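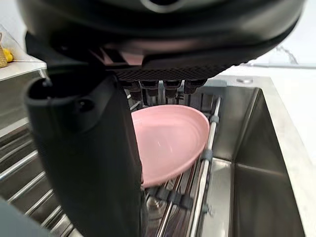

差出人: Agathe Marty
件名: Re: 1月の例会と会報の発送について

Martyです。返信が遅くなりました。

Gilles Bessonさんの 3/10/99 のメール:
> 会報の次号ですが、印刷所のJolyから見積もりが来ました。
> 160部で、紙は前回と同じです。
> 封筒の在庫が足りるかどうか、どなたかご存じですか。
> それから、1月の例会で出た食器の貸し出しの件、
> まだ結論が出ていないと思います。

封筒は先週、棚を確認しました。角2が59枚残っています。足りない分は私が買っておきます。領収書は次の例会で渡します。

部数は160で結構ですが、宛名ラベルはLeclercさんの持っている名簿が新しいので、そちらを使ってください。私の名簿は住所変更が二件抜けています。

食器の件は、1月の例会では次のような話でした。
・会員への貸し出しは無料
・会員外は一回1000円
・洗って水を切ってから返す
・割れたときは同じ程度のものを補充する
Texierさんから、会員外への貸し出しは前日までに連絡がほしいという意見が出ています。私も賛成です。反対がなければこれで決めて、会報の裏面に載せたいと思います。

原稿の締め切りは18日のままでお願いします。Leblancさんの連載は今回二ページになるそうです。その分、行事報告を短くします。写真は一枚だけにしてください。前号は二枚入れて、どちらも黒くつぶれてしまいました。

発送作業は集会室の奥の机を使います。入口側は編み物の会が先に予約を入れていました。はさみと糊は各自持ってきてください。

Marty

追伸 前号の四ページ、電話番号に誤りがありました。次号に訂正を入れます。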